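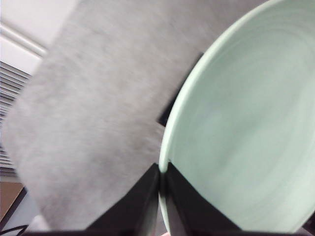

# Domex countertop dish rack, two-tier: long-term review

Bought in July last year for the flat in Bromley, used daily since, and written up on 1 August 2025 after Endang Pelupessy asked me whether she should get the same one. The short version is that the upper tier is well made, the drip tray is poor, and the cutlery holder went in a drawer after a fortnight.

## What is in the box

The rack comes flat. There are two wire tiers, four uprights, a plastic drip tray with a swivelling spout, a cutlery holder and a bag of fixings. The instructions are a single folded sheet with no text, only line drawings, and drawing 3 shows the uprights the wrong way round. Fit them with the notch facing inwards. If the notch faces out, the upper tier will still sit on them, but it rocks when loaded at one end.

Assembly needs a small Phillips screwdriver. The fixings are soft and the heads will round off if you use a power driver. Two spare screws are supplied, and I used one.

## Plate slots

The lower tier takes plates on edge between upright wire loops. This is the part of any rack that decides whether it is usable, and the part least often described by sellers. Spacing between loops is even along the whole length, which suits flat dinner plates and does not suit anything with depth. A shallow coupe plate goes in but takes a slot and a half. Pasta bowls need every second slot and lean against each other unless you put a flat plate between them.

Plates lean back at a slight angle. Water runs off the face and collects at the lowest point of the rim, where it meets the base wire. With glazed stoneware this dries in a few hours. With plates that have an unglazed foot ring, the ring stays damp well after the rest is dry, and I would not stack those straight from the rack. Leave them overnight or wipe the foot.

The wires are coated. The coating is smooth and has left no marks on any glaze, including matt ones, which usually pick up grey lines from bare metal. One loop near the front has lost its coating at the weld after a year. There is a spot of rust there now. I have touched it in with enamel and will see how long that lasts.

Large plates are the weak point. Anything much wider than a standard dinner plate fouls the underside of the upper tier. The tier can be raised by one notch, and then everything fits, but the whole rack becomes top-heavy and will no longer go under my wall cupboard. Measure before ordering.

## Upper tier

Intended for mugs, glasses and small bowls. The mesh is fine enough that the stem of a wine glass does not drop through, and there is a raised lip on all four sides. No complaints. It holds seven mugs upside down with their handles turned the same way, and it does not sag under them.

The tier lifts off without tools, which matters for cleaning. Limescale builds up along the front rail, where water drips off the mugs. Citric acid in warm water removes it. Do not use a scouring pad on the coating.

## Drip tray

This is where I would mark the product down. The tray is meant to slope towards the spout, and the spout is meant to overhang the sink. The slope is moulded in and it is too shallow. On a level worktop about half the water stays in the tray, mostly in the corner diagonally opposite the spout. After two days it smells.

Three remedies were tried:

- Folded card under the back edge. Worked until the card got wet.
- Adhesive rubber feet under the two back corners. Works, and is what I still use. The rack itself must be shifted forward slightly so that its own feet do not climb the edge of the tray.
- Turning the tray end to end. No improvement.

The spout swivels through three positions and clicks into each. It is a push fit with no seal, and it weeps a little if the tray is moved while full. Empty it first.

## Cutlery holder

A plastic box that hooks on the side. The drain holes in its base are placed round the edge and the base itself is dished, so the water sits in the middle. Knife tips stand in it. I drilled one hole at the centre, which solved the problem, but by then I had gone back to a plain jar with a cloth in the bottom. The hooks are also loose on the wire, and the box swings when you pull out a fork.

## Compared with the Wasilewska rack

Gunnel Nygård has the single-tier Wasilewska in beech, and lent it to me for a week while she was away. It is a better-looking object and kinder to plates, with wider slots that take deep bowls without fuss. It has no tray at all, so it must stand on the draining board or on a towel. The wood needs oiling, and the dowels nearest the sink had darkened. For a household that washes up once a day and puts things away afterwards I would choose it over the Domex. For two or more people cooking at different times, the extra tier is worth more than the wider slots.

## Spares

Domex sells the tray and the holder separately but not the tiers or the uprights. I wrote to ask about a replacement lower tier and was told, politely, to buy another rack. The uprights are plain tube, so a bent one could be copied by anyone with a hacksaw and a drill. The tiers could not.

## Summary of marks

| Part | Condition after a year | Verdict |
|---|---|---|
| Lower tier | One rust spot at a weld | Good for flat plates, poor for bowls |
| Upper tier | As new after descaling | Good |
| Uprights | As new | Good, ignore drawing 3 |
| Drip tray | Slight staining | Poor until packed up at the back |
| Cutlery holder | Unused | Poor |

I would buy it again at a sale price and fit the rubber feet on the first day. Endang has a sloping draining board and could leave the tray in the box.

*Correction: an earlier version said the upper tier could be raised by two notches. Santino Alarcón pointed out that the top notch is for the end stop and will not carry the tier. It is one notch.*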